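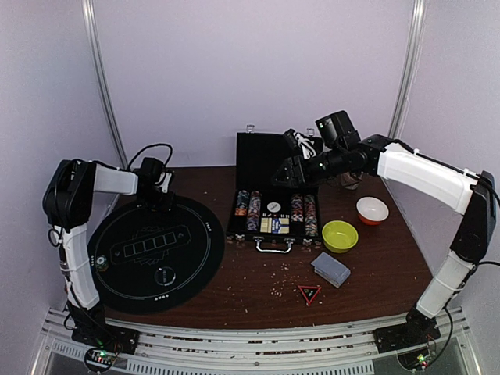 Week 5: Chance Without Replacement

Welcome back, everyone, and thank you for the homework, which I read with a cup of tea and a good deal of pleasure. Last week we flipped coins, and the nice thing about a coin is that it has no memory. Heads ten times in a row and the eleventh flip is still one half. I know some of you still don't quite believe me on that one, and we'll come back to it as often as you like!

Cards are different, because once a card has left the deck it can't be dealt again. Take a full deck of 52. The chance that the first card is an ace is 4/52. If it is an ace, the chance that the second is too drops to 3/51, and we multiply the two to get 1/221. My grandmother, who taught me cribbage at a kitchen table in Nundbridge, would have said "not likely, dear" and dealt the next hand, and she'd have been right.

5 shares

Now for the example I promised. In the kind of poker most of you have seen, each player gets two private cards and five more are shared by the whole table. Suppose you hold two hearts, and two of the first four shared cards are hearts as well. One shared card is still to come. What is the chance that it's a heart?

You can see six cards, so 46 are unseen. There are thirteen hearts in the deck and you have accounted for four, so nine are left. The answer is 9/46, a little under 20 percent. 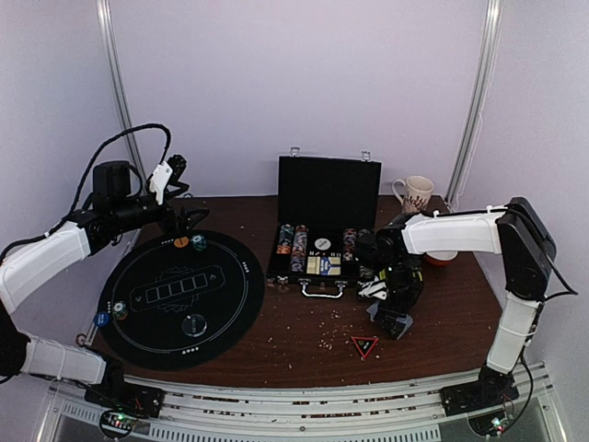

The step that trips people up is the bottom number. Your opponents are holding cards too — shouldn't we take those away? No, and please take your time with this if it feels wrong. You don't know what those cards are, so from where you sit a heart is just as likely to be in somebody's hand as it is to be next off the deck. Unseen is unseen. Ngozi Okafor put it nicely in the morning section when she said that probability is measured from your own chair.

Next, expected value. Say there are 300 chips in the middle and it costs you 60 to stay in. To keep it simple, we'll assume a heart always wins, a miss always loses, and there's no more betting afterward.

Gain if you hit: 300, with chance 9/46
Loss if you miss: 60, with chance 37/46
Expected value: (2700 - 2220) / 46 = 480/46, or 10.4 chips

So staying in is worth it on average, even though you'll lose that hand four times out of five. Please sit with that for a minute. A good decision and a good result are two separate things, and in one hand you only get to see the result.
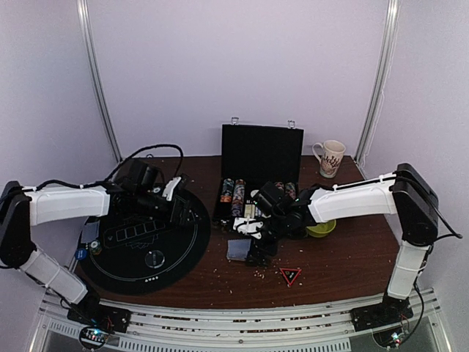 Parveen Weerakoon asked whether the answer changes if you've already put a lot of your own chips into the middle. It doesn't. Those chips are part of the 300 now, whoever they came from, and the only new cost is the 60.

For next time, work out the highest price at which staying in breaks even. (Set the expected value to zero and solve.) Then do problem 6 in the packet, and bring a deck if you have one.

6 comments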